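Dralcombe impulse heat sealer, 200 mm: six months of resealing everything in the cupboard

August 30, 2018

I bought this in March after opening a bag of rice and having half of it go down the back of the cooker. We had been a clothes peg household up to then. Pegs, elastic bands, those little wire twists that come off bread bags, a bulldog clip I took home from work and never took back. The crisps were always soft and the brown sugar was always a brick, and I'd got so used to it that I thought that was just what brown sugar did.

So, the Dralcombe. It's the 200 mm one, meaning the bar will close a bag up to 200 mm wide, and there's a bigger model if you buy your pasta by the sack. You plug it in, set the dial, lay the open end of the bag across the strip and press the arm down until the little light goes off. Then you hold it down for another second or two while it cools. That last bit is in the leaflet and I ignored it for a fortnight, and for a fortnight my seals kept peeling open like a sticking plaster in the bath. Read the leaflet!

The dial goes from one to eight. For thin clear bags, the sort sweets come in, I use two. Anything above three and you get a neat brown-edged slot where your seal should be. Crisp packets like four or five, and the thick foil coffee bags need seven and a good lean on the arm. I wrote the numbers on a bit of masking tape and stuck it to the lid, and I'd suggest you do the same, as the leaflet only gives you "light", "medium" and "heavy" and leaves you to it.

Sweets are where it really earns its space on the worktop. We buy mixed bags and they last us weeks (well, they do now), and with a tall bag there's plenty of empty plastic at the top to play with, so you can open and reseal it five or six times before you run out of bag. Snip, take what you want, seal a finger's width lower down. I had toffees in March that were still not sticky in June.

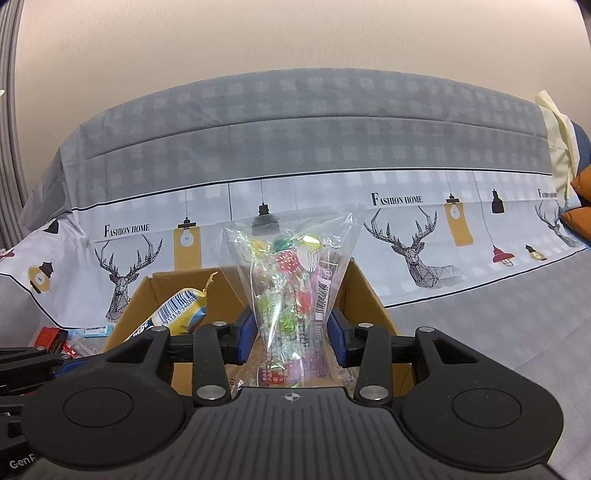 Pelupessy wrote underneath: I've got the same sealer and I can't get on with it for anything with a pleat down the side. The folded bits let go every time, even on six. Do you flatten them out first or do you just put up with it?

I flatten them, yes. Open the pleats right out so you've only got two layers everywhere, then run your thumbnail along before the arm comes down. If the bag won't lie flat I do one seal, turn it over and do a second one right next to it. It's a faff and it looks like a dog's dinner but it holds. Paper bags with a plastic lining are hopeless whatever you do, so flour has gone back to living in a tub.

I did try one of the cheap hand-held ones first, the Rorum, which runs on two batteries and looks like a stapler. You drag it along the edge of the bag and it melts as it goes. In theory. Mine would do a lovely first inch and then either skip or burn a hole, depending on how fast I went, and I never did find the right speed. It's fine for a half-eaten bag of crisps you'll finish tomorrow. I wouldn't trust it with anything runny. It's now in the caravan, where standards are lower.

One thing I hadn't expected to use the Dralcombe for is portions. I make up single servings of spice mix for camping, and a strip of plastic tubing sealed at both ends gives you a very tidy packet. They come out about as smart as shop ones, apart from the zigzag edge, and I've bought a pair of pinking shears to sort that out (I know, I know). Do put a small nick in one side before you pack them. I spent a wet evening in a field trying to get into my own paprika with a tent peg.

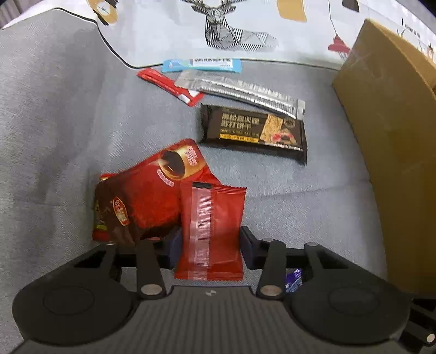

Mindau Camping and Caravan Club – Kit and Kitchen Pages

Now the grumbles. The cable is far too short, so mine has to sit by the kettle whether I like it or not. The arm is stiff for the first few weeks, and if your hands aren't up to much I'd try one in a shop before you buy. It also draws 600 watts, according to the label underneath, so it's no good on a small inverter and on some sites you'll want the kettle off while you use it. And the non-stick strip wears through. Mine went in July, with a faint scorch mark on every seal for a week beforehand. You get one spare in the box and it takes two screws to change.

It isn't a vacuum sealer either, which a couple of people have asked me. You can squeeze most of the air out by hand, and that does for dry things, but I wouldn't use it for meat.

Would I buy it again? Yes, though I'd get the next size up. Bread bags are just that bit too wide for mine and I have to fold the corner in, and the corner always leaks.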